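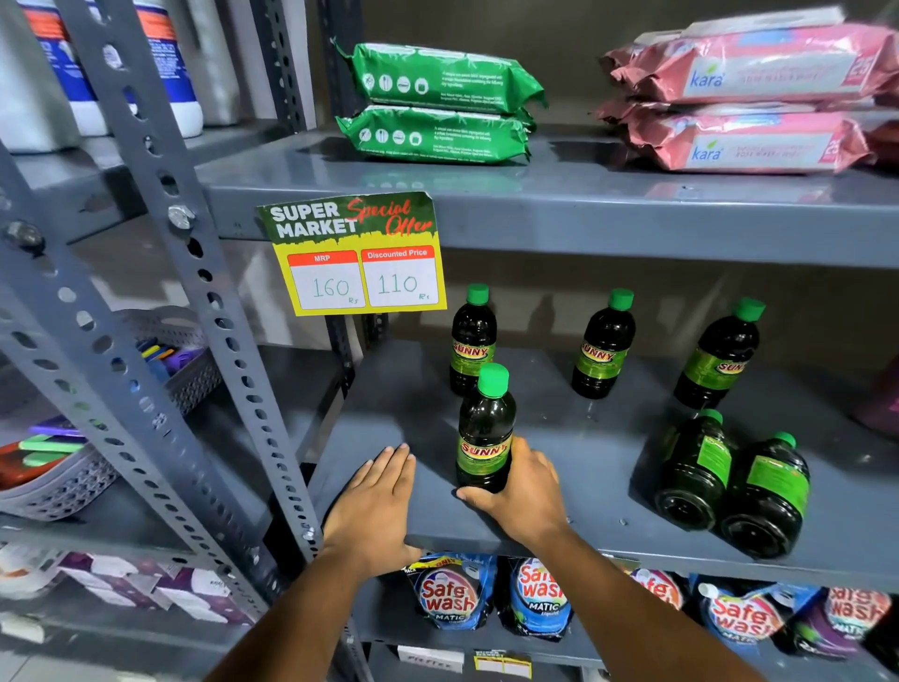
# Sutherland Melodrama Players: minutes of production meeting

Tuesday, October 13, 2026, upstairs rehearsal room

**Chair:** Khoa Mạc (director)
**Minutes:** stage manager, as usual
**Apologies:** lighting operator, second villain. The first villain sent no apology and arrived during item 3 with hot chips.

## 1. Previous minutes

The September minutes were accepted with one correction. The leading lady did not "storm out" of the last meeting. She left at a normal pace and the door is heavy. Amended to "departed".

## 2. The fainting

Khoa reported that Act One of *The Widow of Nusau* now contains 11 faints, up from four in the script we paid for. He asked who had been adding them. Silence.

After discussion it was agreed that the widow may keep all of hers. The bishop may faint once, at the reading of the will, and must stop clutching the curtain on the way down, as the rail came off the wall at the last run and the plaster has not been looked at since. The maid argued that she has no lines in Act One and that fainting is all she's got. She was given a scream instead. It will be offstage and she will rehearse it in the car park, before 9 pm.

The question of who catches people was raised. At present the butler catches everyone, and his back is not what it was. The nephew will take the left side of the stage from Thursday's rehearsal.

**Action:** Khoa to mark the approved faints in everyone's script in red pen.
**Action:** nephew to practise with the gym mat before practising with the widow.

## 3. Accents

Nusau is an imaginary duchy, so in theory there is no wrong accent. Khoa feels we have tested this theory. He would like the cast to settle on one between them, or failing that, one each. The bishop asked whether his was meant to be Scottish. He was told it was up to him, and seemed hurt.

Agreed: everyone to use their own voice but slower. To be reviewed if it makes the show longer than the trains allow.

## 4. Thunder

The old thunder sheet has developed a kink and now sounds like somebody dropping a baking tray. Two options were put:

- hire the Trirkex sound unit, which does thunder, wind and horses at the press of a button
- keep the sheet and hit it harder

Khoa spoke at length in favour of the sheet. He said that real thunder sheets were what made him want to work in theatre and that a button never made anybody want anything. The sound operator, who would be the person hitting it, spoke briefly in favour of the button.

Vote: button five, sheet three. Khoa asked that his disappointment be recorded. It is recorded.

## 5. Money

Balance after the costume hire is $2307. The hall bond will take $2000 of that, returnable if we leave the place as we found it (see plaster, item 2). Bemia Costumes have confirmed that the black velvet is ours until closing night, and have asked again about the veil from last season. Would whoever has the veil please put it in the box by the stairs. No questions will be put, though several have been prepared.

Tickets stay at $20. A proposal to charge extra for the front row, on the grounds that it gets more acting, was not seconded.

## 6. Other business

- The poster has "melodrama" spelt with two Ls. Reprint under way.
- The first villain would like a cape with more swirl in it. Khoa has seen the current cape swirl and considers it sufficient. Left with wardrobe.
- Kettle upstairs still trips the stage lights. Please don't boil it during the deathbed scene.
- The maid asked whether a scream could be followed by a thud. Deferred.

## 7. Next meeting

Same room, after the first full run. Scripts down by then, including the bishop's.

Meeting closed 9.40 pm. The leading lady departed.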